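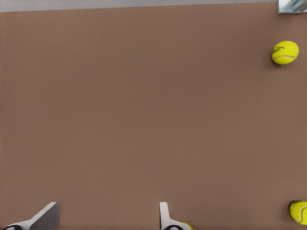

Tennis ball task in the simulator, wrist view, gripper open.

NONANCE PROJECT — DEMONSTRATION GATHERING GROUP
Minutes of the regular meeting
Monday, December 4, 2023, upstairs room at Piststead, with the Vondodton office on the line

Present: the teleoperation crew, the simulator pair, both people from training, the project lead. Vondodton joined by phone and dropped off for part of item 3.
Apologies: the hardware bench, busy with the real arm.

1. Minutes of the last meeting

Accepted with one fix. The line about "bad episodes" in the pouring task should have read "short episodes." They were fine, just short, and the training side would like it known that they used all of them.

2. Where the tennis ball task stands

The crew finished 31 clean demonstrations on the new brown table last week, and everybody who has watched them agrees they are the nicest we have made so far. The motions are smooth, the approach is slow where it needs to be slow, and there is much less of the dithering over the ball that we had in August.

The simulator pair put the wrist view up on the big screen and the room spent a happy while on it. With three balls partly or fully in view and so much bare tabletop between the fingers and the far ball, there is a real choice for the learner to make: go for the one right up against the right finger, or travel. Training said this is the sort of starting view they have been asking for. Most of our older episodes began with a single ball in the middle of the picture, and the policy learned to close on the middle of the picture whether there was a ball in it or not.

There was some back and forth about the ball that hardly shows, down by the base of the right finger. One view was that a start like this is unfair, as a person driving from the wrist view alone could miss it. The other view was that the learner will meet plenty of half-hidden balls once it is on the real arm, so it had better see some now. Agreed to keep these starts and tag them "partial" so that training can leave them out of a run if they want to compare.

Vondodton asked whether the printed mark on the balls matters. It can't be read at this resolution and training doesn't expect it to be, but it does give the ball a way up, and so does the seam. The simulator pair will turn each ball to a random angle at reset. They thought this was already happening. It was happening for position only.

3. Which ball first?

The long item of the day. Our drivers each have their own habit. One always takes the nearest ball, one works from left to right, and one picks whichever looks easiest, which she — the crew's words — "just feels." All three are good ways of doing the job, but mixed together with no label they pull the learner in different directions, and we have all seen the replay where the gripper sets off toward one ball, changes its mind and ends up over empty table.

Options talked through:

— One rule for all drivers, nearest ball first. Easy to check afterward.
— Let drivers choose, and record a short spoken instruction with each episode ("take the far one," "take the one in the corner").
— Both, in separate batches.

The spoken instruction got people really excited, the training pair most of all. They have wanted language on these episodes since the project began, and here it would be doing honest work: the same starting view could lead to three different correct answers depending on the words. The crew pointed out that talking while driving is harder than it sounds. Someone suggested saying the instruction before the arm moves and then keeping quiet, and that was tried on the spot with the spare controller. It went well enough that we ended up watching four tries when one had been planned.

Agreed: both, in separate batches. Nearest-first goes in the plain batch. The spoken batch starts with 30 episodes and we look at them together before making more.

Vondodton came back on the line at this point and had to be told all of it again. They like it.

4. Lighting and table color

The even lighting in the simulator is pleasant to drive in and probably too kind. Shadows under the balls are soft, and the tabletop is one flat color with no marks on it. The hardware bench had sent a note saying that the table under the real arm has scratches, tape and a coffee ring, and that the window beside it throws a hard stripe across everything by mid-afternoon.

The simulator pair can vary the light direction and the table color at replay time, so nothing has to be driven again. This pleased the crew enormously. First set of variations: 5 table surfaces, one of them scratched, and a low side light. The tape will have to wait. The coffee ring was voted in.

The pale background past the far edge of the table was mentioned too. Training would like something other than gray back there in at least part of the set.

5. Resets

Crew request: a reset button on the controller itself. At present the driver lets go, reaches for the keyboard, resets, and takes hold again, and the first second of many episodes is the arm drifting while this goes on. The simulator pair said it is a small job and looked slightly guilty. Until it is in, training will trim the starts.

Also asked for: a sound when an episode has saved. Yes.

6. Rimkutė storage

The Rimkutė drive is filling faster than planned, mostly with duplicate wrist video. Agreed that one copy stays at full size and the others go. Before anything is deleted, the file list is to be sent round and left for two working days. Old test recordings with no driver label can go with the duplicates.

7. Any other business

The crew would like more people to try driving. Anyone at Piststead is welcome on the spare controller, and beginners' episodes are useful as well, so long as they are saved under the beginner tag. The project lead had a go after the meeting and wants it minuted that the ball was picked up.

Actions

Simulator pair: random ball rotation at reset; reset button and save sound; table surfaces and side light, coffee ring included.
Teleoperation crew: nearest-first batch; first spoken batch.
Training: "partial" tag added to the episode form; trim drifting starts; compare runs with and without the partial starts.
Vondodton: background images for beyond the table edge.
Project lead: send round the Rimkutė file list.

Next meeting: same room, once the first spoken batch is ready to watch. Hardware bench please come if you can — we would love to see the stripe of sunlight on video.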